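Drink can tabs: why does the rivet hold?

tabline_ed
Trying to settle a point for a packaging course handout. The tab on a beverage can is held by a rivet formed out of the lid metal itself, with no separate fastener. Lift the tab and the nose presses on the scored panel. My question is which stage sees the higher load, the first pop or the push that folds the panel down.

Jovita Ocampo
The pop. At that stage the tab is working against a sealed panel with pressure behind it. After the vent opens, the pressure drops and you are only tearing along the score. I have a can of Coke Zero with the tab bent back, and the rivet end sits over the opening as expected.

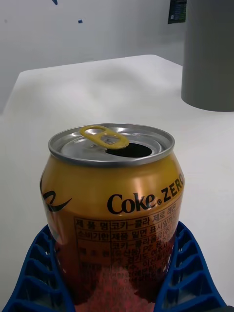

gonley_fan
Disagree in part. The pop is the higher peak, but the fold takes more total work. If the handout says "load" it should say which one it means.

tabline_ed
Fair. I mean peak force at the finger. I will change the wording.

Hivico
You also need to fix the lift angle before quoting anything. We ran 300 lids on a pull tester in November and the fixture alignment moved the peak more than the lid lot did. Thirteen of them had to be thrown out for tab failure — the ring tore before the score did.

Jovita Ocampo
What was the fixture resting on? A lid clamped at the rim will flex in the middle, and that reads as extra travel. I do bench checks on a smooth white tabletop and shim until the gauge reads the same at each corner.
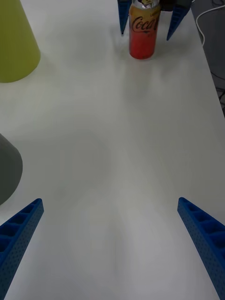

Hivico
Steel plate, ground flat. Flex in the center panel is real, but a full can flexes too, so I would leave it in the data.

gonley_fan
A full can has pressure supporting the panel from below. A bare lid in a clamp does not. Those are different tests and the results should not share a table.

tabline_ed
Then I will list them separately and drop the line about bare lids from the summary. Does anyone have force curves for sealed cans? Raw files are fine, any sample rate up to 2000 Hz.

Hivico
I have some. Will upload tonight after 9.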